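Trelten hand controller and teaching software: six weeks of steering a robot arm round a kitchen

April 14, 2018

I bought the Trelten with my own money, which I mention early so that you can allow for the bitterness. It is a hand controller for teaching robot arms. You hold a grey stick on a sprung base, you move the stick, the arm on the screen moves too, and the software writes down everything you did so that a learning program can copy it later. The arm in the bundled kitchen is a Franka, and there is no need to own one. I don't. I have a desk, a patient flatmate and a wrist that used to be better.

What you get

The box holds the controller, a cable of exactly the wrong length, a foot pedal for starting and stopping a recording, and a card with a code for the software. The software includes a practice kitchen, a recorder, and a playback window in which you may watch your own mistakes at quarter speed. There was meant to be a printed guide as well. Mine had the guide for a different product, in very good Danish.

The stick

The stick itself is lovely. It is heavy in the right way, it doesn't drift, and after a few evenings I had stopped thinking about which direction was which. Turning the wrist is the best part. Twist your hand and the gripper twists, and it feels like turning a key in a door. The older Skamby unit I learned on made you hold down a button and push sideways for the same thing, and I have never met anyone who liked it, including the man who sold it to me.

The trigger is less good. Squeeze and the fingers close, let go and they open, and somewhere in the middle is a point where they do neither and you wait. In forty minutes you learn to live with it. In two hours you start blaming other people.

The pedal is rubbish. It slides across a hard floor like a curling stone, and I have recorded a great deal of silence while hunting for it with my foot. Stick it down with carpet tape.

Recording a task

My test was a plain one: pick something up from the counter, move it along, put it down, let go, back away. I wanted 100 good recordings. Agustina Espinoza, who shares the flat and has far steadier hands, agreed to do a share of them in return for my doing the bathroom until June.

She was better than me by the end of the first evening, and I have had to make my peace with that. Her recordings are short and calm. Mine contain a lot of hovering. The recorder keeps the hovering faithfully, and a program trained on my efforts will learn that the proper way to pick up a bottle is to loiter over it in an agony of doubt first. You can trim the start and end of a recording, but you can't cut a dither out of the middle. I asked for this on the Trelten forum, where Ivan Lysenko, who seems to answer everything, told me to dither less.

The other trap is depth. Looking down over a counter on a flat screen, it is very hard to judge how far the fingers have left to go. The shadows help a bit. Keep two views open, one from out in the room and one looking along the fingers, and check the second before you squeeze. I ignored this advice for a week and spent the week closing the gripper on air with great confidence.

The practice kitchen

The kitchen is better than it needs to be. The counter is a veiny stone that somebody has clearly fussed over, there is a plank floor, and a dining table sits off in the distance for when you would like to look at something you can't reach. The things on the counter are a jumble, and they don't always stand up straight, which is irritating and also rather good practice. A tidy counter teaches a robot to expect tidy counters.

Setting the fingers over the right spot is most of the job, and the two views don't flatter you equally. 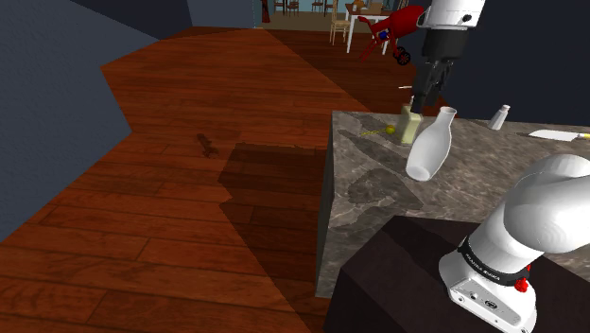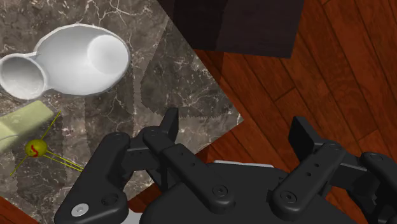 Things that annoyed me

Saving is slow. A recording of 15 seconds takes nearly as long again to write to disk, and you can't begin the next one until it has finished. Over an evening that adds up to a lot of tea.

The names it gives to files are long strings of letters with no hint of the task. I lost one whole session by sorting a folder the wrong way and deleting what I took to be the rejects.

There is no left-handed setting. Benjamín Olivares, a left-handed friend with a real arm in his workshop, borrowed the kit for a weekend and returned it with a note that I won't reproduce. He did like the twist.

Lastly, the collision warning is a loud honk, the same for brushing a cup as for driving the arm into the worktop. You can turn it down. You can't turn it off.

Would a cheaper one do?

The Trelten cost me 600, and the Skamby can be had second-hand for much less. If all you want is to find out whether you enjoy this sort of work, get the Skamby and hate the sideways button like the rest of us. If you already know you'll be making recordings by the hundred, the better stick pays for itself in temper alone.

Score

4 out of 5 for the stick, 2 for the software, and nothing at all for the pedal. I'm keeping it. Agustina has asked whether she can have it on weeknights.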